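3.2 Arrangement of the work surface

Kitchen-style objects were laid out on a black table inside a dark fabric enclosure. Tonantzin Barrera set the layout, and Refugio Beltrán checked it against the Clatdale plan before each of the 30 sessions. The copper-colored board and the white cutting board kept their places throughout. Small items were assigned to one board or the other, and 12 layouts were used in all.
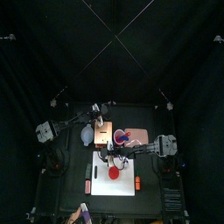
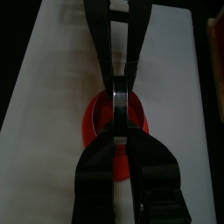 Figure 4. Work surface with a red disc on the white cutting board (first picture); a small black, glossy object with something round and red behind it (second picture).

Why were the boards kept in fixed places? Moving them would have changed the reach to every other item.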